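About Bremach

Bremach sells one thing: a ready-made practice kitchen for teams that are teaching robot arms to handle household objects. We started in Stultommont with 2 people and a rented workbench. There are 7 of us now, and we still pack every crate ourselves.

Oda Vik and Hélder Leitão had both spent years setting up test tables for other people, and most of that time went into finding objects, losing them and finding them again. So they put together a fixed set. A customer can order the kitchen alone, or pay for a setup visit, where we place the table, mount the cameras and stay until the first recordings are saved. Silvana Bittencourt runs those visits. Our standard table is white, with play food, cups, a pan, a colander and a small toaster oven.
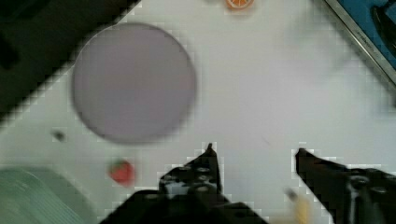
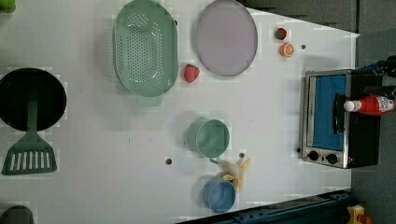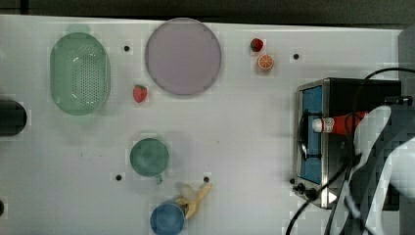
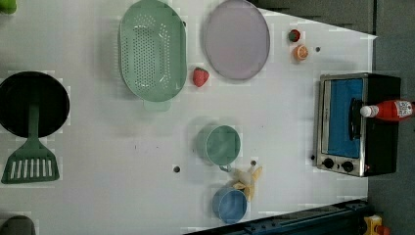 The Bremach kitchen, with the strawberry, orange and plate laid out. The first view is from the wrist camera.

We have delivered 203 kitchens so far. The largest order went to Rutherford, our distributor, who keeps stock for customers who can't wait for a build. Spare parts come from our own store in Brastitz - 800 items on the shelf, with Custódio Leitão in charge of them. If you lose a strawberry, write to him and he will mail you another one.

We don't sell arms or grippers, and we don't write control software. Customers bring their own. Matilde Teixeira checks reach and mounting points before an order is confirmed, and she will tell you if your arm is a poor fit for the table.

The workshop is closed for the second half of December. Orders placed in that time are built in January. Visitors are welcome in the mornings - please write first so someone can let you in.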